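Ticket: Left finger closes late on Tarov arm, wrist view looks normal
Status: Open (was closed, reopened by Keegan Katene)
Opened: 15th November
Site: Skesholm test room, floor station
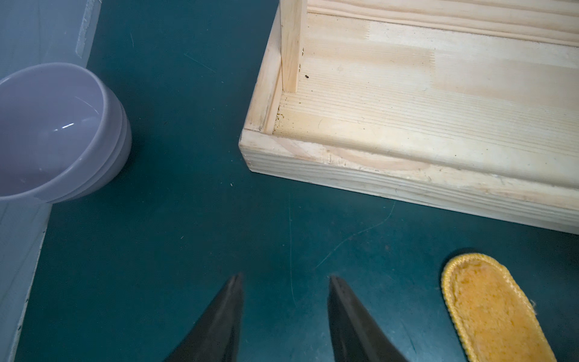
Reported by Keegan Katene

The gripper on the floor station is dropping things again. On a close command the right finger moves when it should and the left one lags. By the time the left finger catches up, the object has been pushed sideways and the grip lands off center. I ran 60 picks after lunch and 10 of them were bad. The controller logged every one of those 10 as a success, which bothers me more than the drops do.

I know the last ticket on this was closed as "calibration." I don't buy it. We calibrated in February and it helped for a while, or it looked like it helped. We never ran the same test before and after, so I can't say it did anything.

Software is current. No error codes. No warning lights. Emergency stop tested before I started and it worked.

Reply from Lindsay Ashby, Stutora support

Thanks for the report. Please run the standard calibration routine and restart the controller. If the fault is still there, check that the wrist camera has a clear view of both fingers and that the work area is tidy. Loose items near the gripper can affect grip planning.

Keegan Katene

Ran the routine, restarted, ran it again. Same fault.

On the camera: both fingertips are in view with bare floor between them. The wooden box, the bowl and the yellow fuzzy pad are all off to the sides. I can't see how a pad lying on the floor makes one finger slow. The lag also happens in manual mode with grip planning turned off, so I would like to drop the tidy-floor theory unless someone can show me how it would work.

Tane Prendergast

Looked at this with Keegan. A few things I'd want ruled out before we order anything:

Cable strain at the wrist. The cable gets pulled when the arm turns to its far limit. We moved the arm to three different poses and sent open and close commands in each. Left finger was late in all of them. Doesn't clear the cable completely, but it doesn't point at it either.

Grit. There is brown dust in the corner seam of the wooden box, and the gripper goes in there all day. I blew out the finger slides with low-pressure air and wiped them down. Got a bit of dirt out of the left one. Lag still there afterward, maybe smaller. I wouldn't swear to smaller.

Worn drive part on the left side. Can't check without opening the housing, and opening it may void the service plan. Lindsay, please say yes or no in writing.

Also, somebody asked if the fingers are scraping the floor, on account of the two pale scratch lines near the box. I don't know what made them. They could be older than the arm for all I can tell. The floor height limit is set correctly and I got no contact alarm during my checks. Leaving it as unknown.

Lindsay Ashby

Please don't open the housing. Our parts team at Ruddock believes a sensor offset could explain the delay. A patch is attached that adjusts finger timing.

Rochelle Fitzsimmons

I'm responsible for safety sign-off in this room, so I'm adding a note.

I don't want the patch installed yet. If the left finger is slow for a mechanical reason, holding the right one back to match just hides it. We'd get a gripper that looks even and closes late on both sides. And the patch does nothing about the false success reports. If the controller believes it is holding something when it isn't, the arm will swing at full speed with a loose object half in its grip.

Until this is sorted out:

Arm runs at reduced speed only.
No hands inside the marked area while power is on.
Every pick gets checked by eye. Ignore the success count on the screen.
Power off and lockout before anyone cleans the slides.

Lindsay, what exactly does the controller use to decide a grip worked? Please don't send the manual page. I've read it, and it doesn't say.

Lindsay Ashby

Passed to engineering. Sewwandi Sikder will take over the ticket and will answer the housing question too.

Sewwandi Sikder

Picking this up. The success flag is set when both motors report that they have stopped moving. It doesn't check for an object. If the left finger sticks partway and stops, that counts as closed. So Keegan's log is what I'd expect from a sticking finger, and I agree the timing patch is the wrong fix. I've withdrawn it.

Please send the motor current log for both fingers, ten slow closes with nothing in the grip. If the left side draws more than the right, I'll approve a swap of the whole gripper unit and you won't need to open anything.

Keegan Katene

Log attached. Left is higher on every close. I'd still like the success flag fixed, because a new gripper will lie to us in the same way the first time it sticks. Please don't close this ticket when the part ships.

Sewwandi Sikder

Swap approved. Flag issue split into its own ticket and linked. This one stays open until you've repeated the 60 picks on the new unit.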